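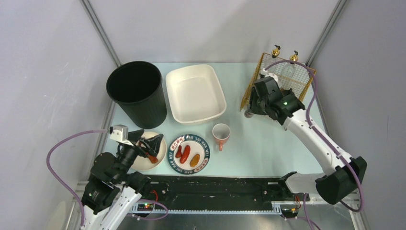 Galleries / Housewares and Table Service

The Table Service Gallery records the working collection held by the Lanz Center for Household Studies. The collection consists of everyday objects used in the preparation, serving and clearing of meals, and it is maintained for teaching and for short-term loan to schools and community programs. The pieces are ordinary by design. They were acquired to be handled, filled, emptied and washed, and their condition reflects this.

The opening view shows a light blue table set for the serving exercise. A round plate with a navy rim and white lettering holds three pieces of food, one of them red and sausage-shaped. A plain off-white plate lies further to the left, and a mug with an orange-red exterior stands near the middle, in front of a white rectangular baking dish. The black wastebasket at the back has ribbed sides and an open round top.

About the Collection

The housewares holdings are divided into 14 groups, of which table service is the largest. Plates, mugs and baking dishes are cataloged together, as they are most often requested together. Wire goods and waste containers are cataloged separately, although they are stored in the same room and may be borrowed on the same form.

Lettered plates make up a small but popular part of the holdings. Most came to the Center in the Tiltano transfer, which brought in household ceramics from a closed training kitchen. A second group was received from the Murkov bequest and is still being entered in the register. Borrowers who need a particular rim color should say so in the request, as the register lists plates by diameter first and by decoration second.

The serving exercise is offered to visiting groups in the Onix Room, which seats 12. Participants move food between plates, set out a place for one person, and decide what is to be kept and what is to be discarded. The exercise takes 20 minutes. A longer version, which includes clearing and washing, takes a full class period and should be requested in advance.

Washing and Care 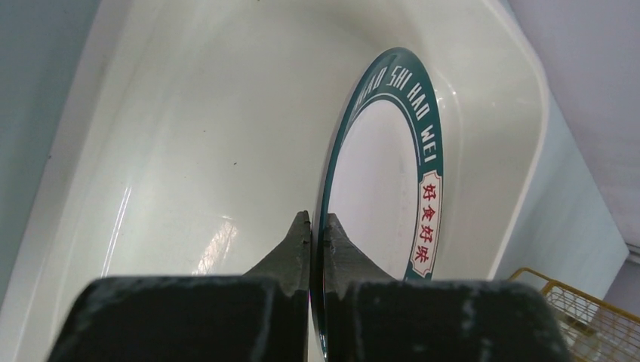
Plates from the lettered group are washed one at a time and are held by the rim. They are not stacked in the basin. Glazed rims chip most often where one plate has been allowed to slide against another, and the damage is seldom noticed until the piece is dry.

Staff use a mild liquid detergent and a soft cloth. Abrasive pads are not permitted on any decorated surface - this includes small printed labels and seals, which wear more quickly than the rim color around them. Baking dishes may be soaked when food has dried in the corners. Mugs should be rinsed inside and out and inspected at the handle, where hairline cracks tend to begin.

After washing, pieces are dried by hand and left on an open shelf before they are returned to their boxes. Felt rounds are placed between plates of the same size. Wire racks are wiped down and stored flat, with nothing placed on top of them.

Loans

Sets may be borrowed for up to 28 days. A standard set includes plates, mugs and one baking dish; a wastebasket can be added at no charge. Food is not supplied. Groups that wish to use real food in the exercise should clean all pieces on the same day and note this on the return slip.

Breakage should be reported promptly. The Center does not charge for pieces broken in ordinary use, but it does ask that fragments be returned in the original box so that the register can be corrected. Replacement pieces are matched by size where possible - an exact match in color or lettering cannot be promised.

Requests for the spring term open in January. Forms are available at the Center's front desk and should state the name of the group, the number of participants and whether the Onix Room will be needed. Views in this gallery may be reproduced for classroom use with credit to the Lanz Center for Household Studies.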